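The 124 to Hirier

I was on the 124 when I decided to give the coat back. Not my coat, you understand (mine was a green thing with one good pocket), but the coat I'd picked up by mistake at Wiebke Albers's party, which was far nicer, and which I'd been wearing for 6 days as if I'd paid for it!

In the lining there was a ticket from the dry cleaner's in Bretent. Number 53, no name. So I went all the way over there, in the rain, and the man behind the counter looked at the ticket, looked at me, and brought out a pair of curtains. Yellow ones, beautifully pressed. He wanted four pounds for them. I paid, what else could I do? The queue was out of the door.

So now I had a stranger's coat and a stranger's curtains, and I got back on the bus with the whole lot over my knees. A boy across the aisle asked if I was moving house. I said I might be.

By the time we got to Hirier I'd made up a whole person to go with them. She lived high up, she slept late, she'd sent her curtains off in May and been woken at five every morning ever since. I felt dreadful. I rang Wiebke from the stop and asked who'd left the party in my green coat, and she went quiet, and then she laughed so hard she had to put the phone down.

"It's hers," she said when she came back on. "My mother's. She's been telling everyone she was robbed. Oh, and she says your pocket's got a hole in it, and she's mended it."

I hung the curtains up for one night, just to see. 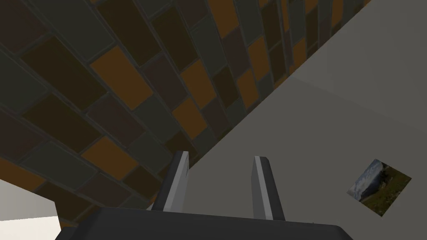
Khang Ngô: I guessed it was the mother as soon as the phone went quiet, but the mended pocket got me all the same. Did she ever pay back the four pounds? I'd read another one about her, if you've got it in you.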